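About Vosow

Welcome, and thank you for clicking through to the page most people skip. We are Vosow, a small household organizing company at 1311 Orville Street in Hotska, and we help people find a sensible place for the things they already own. We do it in homes, in offices, in the back rooms of shops and quite often in garages. We also teach classes in our own big room, where the furniture gets pushed around a good deal and you are always welcome to come in and sit down.

How we started

The company began at a kitchen table, with a kitchen that had gotten out of hand. There were lids without pots and pots without lids, a drawer that could only be opened with a spatula pushed through the gap, and a cabinet of drinking glasses so full that the family had quietly gone back to using the same four mugs. It took one long Thursday to empty it all out and put it back in a way that made sense, and at the end of that day a neighbor came by to return a casserole dish, looked around, and asked if we could come over and do hers.

That was how it went for the first year or so, one kitchen leading to another. We had no name and no van, only a couple of folding tables and a stack of plastic baskets that we carried in the trunk. The name came later, when we had to write something on an invoice. Vosow doesn't mean anything in any language we know of, although we have been told very confidently that it does, and we have decided to leave that alone.

By now we have worked with nearly 100 households in Hotska and the towns close by, along with a dental office, a yarn shop, two church kitchens and a preschool whose craft closet we still talk about. (If you have ever opened a door and had glitter come toward you at eye level, you will understand.)

What we do

Most of our work starts with a visit. We come to your place, have a look, and ask a lot of questions that may sound a little nosy. Where do you put the mail down when you walk in? Which cup do you reach for first? Who empties the dishwasher, and how tall are they? The answers tell us much more than the cabinets do. A shelf that looks perfectly tidy can be useless to the person who lives with it, and some of the messiest counters we've met belonged to people who could put a hand on anything in a second or two. We leave those counters alone if we are asked to.

After the visit we write up a plan, usually a page, sometimes a page and a half if there's a basement. Then we come back and do the work with you. We don't send you away for the afternoon and surprise you when you come home. We know that makes for good television, but we've found that people can't keep up a system they had no part in making, and it feels a bit rude to go through someone's drawers while they are out having coffee.

We don't make anyone throw anything out. We'll ask, and we'll sometimes ask twice, and then we will help you find a spot for it. If you own more vases than you have flat surfaces and you love every one of them, our job is to find out how to store vases.

We're not cleaners, although we do wipe down a shelf before anything goes back on it, and we're not movers, although we can tell you which local movers wrap glasses properly.

Kitchens first, then everything else

If you ask anyone here which room to begin with, you will get the same answer, which is the kitchen, and inside the kitchen, the cups and glasses. They get used every day, they're easy to sort, and you can finish the whole shelf before lunch and feel good about it. We like to start by taking every cup down and setting them all on a table where they can be looked at properly. Then they go into baskets by how often they're used. The everyday ones go in one basket, the ones for company in another, and the ones nobody can account for go in a third and wait there for a week or two.

We are very fond of baskets with open sides. You can see what's in them without lifting anything out, crumbs don't collect in the corners so badly, and they can be rinsed in the sink and stood on end to drain. A plain rectangular one will fit on most shelves and under most sinks. We don't sell them and we don't have a favorite brand, and any hardware store will have something that does the job. Please measure your shelf before you go. We have all come home with a basket that was half an inch too wide, every one of us, and most of those baskets are still here in our room holding rags.

After the kitchen we usually move on to the entryway, then bedrooms, then whatever is waiting behind the door that was kept closed during the first visit. There is always a door like that. We have them too.

Our room on Orville Street

For a long time we worked out of the van and a spare bedroom, and then the big room at 1311 Orville came up for rent and we said yes before we had really thought about the heating. It's a large open space with long fluorescent lights. There are desks with computer monitors and office chairs, where the plans get written and the phone gets answered, and a whiteboard on the back wall for the schedule. There's shelving as well, which you'd expect from people like us, and it's in better order on some days than on others.

The rest is open floor, and that was what we wanted it for. We mark out areas on the floor with tape, so that people can see how much space a thing takes up before they commit to it. It's a very simple trick and we'd recommend it to anyone about to buy a couch. Put the tape down, live with it for a few days, walk around it in the dark with a glass of water. If you keep stepping over the line, the couch is too big.

The red table gets more use than anything else we have. It's square, it's bright, and small things show up on it beautifully, even clear glass, which can vanish on a pale counter. A lot of our practice sorting is done on it. The bean bag chair was meant for children who came along with their parents to class, and it is now fought over by grown adults. The cushion goes with it, more or less, and so does the small metal trash can, which we keep out on the floor because people will use one that's right beside them and will walk past one that isn't.

On an ordinary day there are several of us moving about in there, a few at the desks, a few on their feet holding something up or carrying it across to see how it looks on the other side. It can be a little noisy. Visitors sometimes stand at the door wondering if they've come at a bad time, and they haven't, so please come in.

Classes

We run classes for up to 16 people, in the evening, and they are meant for ordinary busy folks who don't want to make a hobby out of this. The beginners' class is called First Shelf and it's exactly that: you learn to do one shelf well. We set things out on the tables, you sort them, you put them away, and then someone else tries to find a particular item in what you've done. It's surprisingly good fun and there is a fair amount of laughing, mostly about where other people think the can opener should live.

The second class, Rooms, goes into floor space and furniture, and uses a great deal of tape. The third is the Kazlauskienė class, named for the old bakery building across the street where we held our very first one, among the empty bread racks. That one covers moving house from beginning to end: what to pack first, how to label a carton so that the label still means something three weeks later, and what to keep out for the first night. (A cup for everyone. People always forget the cups.)

You don't need to bring anything. Wear shoes you can stand in, and something you don't mind kneeling in if you've signed up for Rooms. We have coffee and tea, and there are usually cookies, depending on who stopped where on the way in.

Working with us

If you'd like us to come and take a look at your place, call or write and tell us which room is bothering you most. You don't need to tidy before we come, and we would really prefer you didn't. Please don't apologize for it either, though everyone does, and we'll tell you it's fine, and you won't believe us until we've told you about the glitter.

We're busiest in January, for reasons you can probably guess, so if you're thinking of starting then it's a good idea to get in touch early. The rest of the year we can normally come out within a week or two. Small jobs are as welcome as large ones. We've gone out for a single drawer before and been glad to do it.

And if you're only curious, drop in on a weekday afternoon. The door on Orville Street sticks a little, so give it a good push.
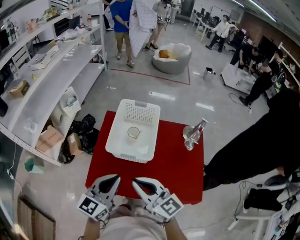
A clear glass cup in a white basket on the red table, with the bean bag chair and taped-off floor behind it.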